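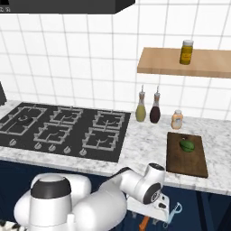 Simulated kitchen with cooktop, cutting board and robot arm, used for remote-control demonstrations.

A demonstration is a measurement of two things at once: the task, and the person showing it. Most teams that teach robots by remote control record both and label the result as the first.

At Jundulon we collected 200 demonstrations of one kitchen task in simulation. The replay check passed 191 of them. By the usual standard that is a good set. When Jérémie Tanguy plotted the wrist paths by operator, the plots separated cleanly. One operator paused before every grasp. Another approached the cutting board in a wide arc, a habit carried over from a different controller. The trained policy learned the pause and the arc, and used them at the wrong times.

The common remedy is more data. I think the better remedy is slower data. An operator should get 20 practice runs that are thrown away, and should then watch a replay before recording anything that counts. Pons, our recording tool, now enforces this. It costs an afternoon per operator, and some project leads still object to it.

Guiding the arm by hand has a different fault. The person feels contact directly, so the motion is smoother, but the robot may have no sensor that reports what the hand felt. In a rendered kitchen the option does not exist at all — there is no arm to hold — and the controller has to carry everything.

I would also keep the failures. We deleted ours until November, and lost the only records of an operator recovering from a bad grasp. Seven recoveries recorded since then have been more useful to us than the last batch of clean runs. They should be stored with the operator, the controller and the practice count attached.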